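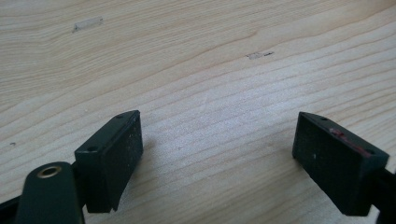 One of our packers told the June shift meeting that she would believe in the gripper the day it did a full afternoon without her standing next to it. I wrote that down, and it has turned into the best acceptance test we have. The sales sheet had nothing as useful.

How to bring a gripper onto a packing bench without making the job worse

Posted Aug 9, 2024

This is based on our trial at Costumitz, where the Kuvov arm was put on small-box packing. If you have been promised that a machine will "free up your people," read it before you sign.

What you need before you start
A bench you can spare.
The people who work at it now, on paid time.
A notebook that stays at the bench.
A named supervisor who can say stop.

Step 1. Write down the job as it is done
The written procedure for our bench had 11 steps. The packers do several more, such as turning a crushed carton so the good side faces up. Drudodo, the firm that installed ours, quoted from the procedure. Have the packers go through it with a pen before anyone quotes you anything.

Step 2. Get a baseline
Log a normal week by hand. Ours was 1,072 boxes. Include the slow hours and the missing labels. A vendor will want to compare the machine's best hour with your average one – don't agree to that.

Step 3. Settle the new job first
Somebody will have to feed the gripper, clear its drops and restart it. Decide who, at what pay grade, and whether they can rotate off. We left this until later and had two weeks of bad feeling over it. Watching a machine is tiring in its own way, and it should not be handed out as light duty.

Step 4. Start with one item
Pick something rigid and boring. Leave bags, sleeves and anything soft for another month. Get the stop and restart routine written and approved for your site, and have every person on the shift run through it.

Step 5. Log every time a person steps in
Note the time, the item and what the person did. In our first full week the gripper packed 527 boxes, and the screen called that a success. The notebook showed a good part of them had been nudged, reseated or taped again by hand. The Urrego dashboard has no field for that, so keep the paper.

Step 6. Hold the review at the bench
Bring the notebook and the baseline. Ask the packers to speak before the vendor does. If hours are going to be cut, say so at this meeting, with dates – people will have guessed anyway.

Where we are now
We kept the arm on one item and moved 2 people to returns, which they had asked for. Output is a little under the old figure. The contract comes up again after the holidays, and the afternoon test still hasn't been passed.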